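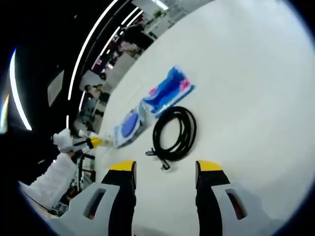 Brunham Library: changes from July

The library on Siu Lane will open later in the evenings from July. Doors will close at 8pm in place of 6pm, and the morning start stays at 9.30am. The children's corner keeps its present hours.

The change follows the spring survey, which went out with the last newsletter. We had 153 forms back. Most people who filled one in work outside the village and said they could not get to the desk before it shut. A smaller group asked for Sunday opening, but the budget will not stretch to that this year.

Reservations can now be collected from the shelf by the entrance. Look for your surname and the last three digits of your card number, then take the book to the desk to be stamped out. Books are held for five days and then go back into stock or on to the next reader.

The large print section has moved upstairs to the old map room. The lift is working again after its repair. Anyone who would like books brought down can ask at the desk or ring ahead on extension 863.

The van to Nirnotstead will keep its fortnightly run, but it will now stop outside the chapel while the car park is resurfaced. Please bring your card, as the van cannot look up numbers by name.

Yu-ting Shek is taking over the local history shelves and would like to hear from anyone with old parish magazines, school programmes or shop receipts they are willing to lend for copying. Originals will be returned. Leave a note at the desk with your name and a telephone number.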